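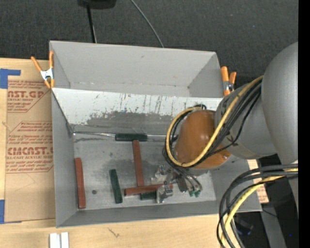 Home | Syllabus | Handouts | Week 5 | Contact

Sorting and Storing Small Parts - handout 5

Revised 26 August 2024

The reading for May was the Namboodiri chapter on divided bins, which claims that one divider cuts search time by 45 percent. Treat that with care. The trial used 100 picks from clean, new bins with a single kind of part in each section. Most shops mix colors and sizes, and long bars don't lie flat beside short ones. They cross, and the one you want is underneath.

Points to argue in class:

A divider only helps if both sections get used. If everything ends up on one side, you have bought a smaller bin.

Sloped dividers are said to make parts slide down to where you can reach them. Bars may do that - or they may jam at the foot of the slope.

Wear. Jurka rates its bins for 2,000 fills, but doesn't say what counts as worn out. Scratches? A bare patch?

For next time: read the Sorkamitz notes on color coding, pages 1 to 6, and bring one objection.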